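Last updated: 4.12pm
Filed under: Health > Teeth & Gums > Local

Osstead dental practice reopens its list, 302 places to start with

People in Osstead who have been without a dentist since the Muritz Road surgery shut will be able to sign up at a new practice from February. Places are limited. The first round is 302, adults and children together, and the practice says it won't take more until those patients have all had a first check-up.

The new surgery is in the old building society on Grurkgate, ground floor, two chairs to begin with and a third when the plumbing is done upstairs. It will be run by Úna Madigan, who was an associate at the Quintanilla practice on the other side of the river and has been looking for premises in the town for a good while.

The waiting list stood at 418 when it was last added up, so the sums don't work for everyone. Madigan knows that.

"I'd rather tell people straight now than have them ring every morning," she said. "We could put all of them on the books tomorrow and then not see half of them until next winter. What use is that to somebody with a broken filling?"

How it will work. Anyone already on the waiting list gets a letter, with a form. Send the form back and you stay in the queue, in the order you joined. Don't send it back and after 6 weeks your name comes off and the next one moves up. People who have moved house should ring the surgery and give the new address, because a fair few letters are expected to go to the wrong place.

Children under 12 go to the front, whatever date they joined. So do pregnant women and anyone who has been told by a doctor that they need their teeth seen to before other treatment starts. Everyone else waits in line. No walk-ins for registration, the desk won't be able to do it, they have asked us to say that twice. No walk-ins.

If you are not on the list at all you can join it by phone or by filling in a card at the library. It will be the same list and the same queue.

Checks first, then treatment

First appointments will be a check-up and x-rays if needed, nothing else. Patients will go home with a written plan and the price of each item on it, and treatment gets booked after that. Madigan said she expects to see a lot of old fillings that have cracked or come loose and a lot of gum trouble, after such a long gap.

"People have been managing. Repair kits from the chemist, chewing on one side, that sort of thing. I don't tell anyone off for it. But a temporary filling out of a packet is meant to last you days, and I've met people who have had one in since the spring."

She also wants patients to say at the start if they are nervous. Longer slots will be kept on two mornings a week for those who need to take things slowly, and someone can come in and sit with you. Ask when you book.

Hygienist appointments will not be running at first. A hygienist has been taken on but is working out her notice elsewhere, and those sessions are likely to begin a month or so after the doors open. They will have to be paid for seperately.

Emergencies

A small number of same-day slots will be held back for pain, swelling or a knocked-out tooth. Phones open at 8am, and the slots are for registered patients only to start with. This was the bit that got the most grumbling at the open evening, where several people pointed out that those with no dentist are the ones most likely to end up in pain. Madigan said she would look at it again once the third chair is in use but wouldn't promise.

Until then anyone not registered should carry on using the out-of-hours line. Swelling that is spreading, or making it hard to swallow or breathe, needs the hospital straight away, don't wait for a call back.

Getting there

Parking on Grurkgate is the usual misery. There is one disabled bay outside, and the short-stay car park behind the market is a few minutes on foot. The bus stops at the top of the street. The front door has a step which is due to be ramped before opening, and the toilet on the ground floor is wide enough for a wheelchair. The third surgery upstairs will have no lift, so patients who can't manage stairs will always be seen on the ground floor; the practice is asking people to mention it on the form so it goes on thier notes.

What about old records

Notes from Muritz Road are in storage and can be sent over, but only if the patient asks and signs for it. There is a box for this on the form. Tick it. X-rays more than a few years old are not likely to be much help, but a record of past treatment, crowns and root fillings especially, saves a lot of guessing.

Patients part way through treatment when Muritz Road closed should say so in the notes box, and bring any paperwork they were given. Same goes for anyone still waiting on a denture or a crown. Madigan could not say whether work already paid for would be honoured, that is a matter for the former owners, and we have asked them. No reply by the time this went up.

Letters go out in batches starting with those who have waited longest. Opening hours for the first few months will be daytime only, with one late evening under discussion. Two trainee nurses are still being looked for, and anybody interested can leave their details at the surgery once the phone line is on.

More when we have it, including the phone number, which hadn't been connected this afternoon.
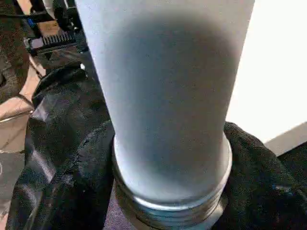

Can I stay on the Osstead list if I already see a private dentist?

You can, and it won't affect your position in the queue. Put the private dentist's name on the form so that your recent x-rays can be requested, and carry on with any treatment you have booked there in the meantime.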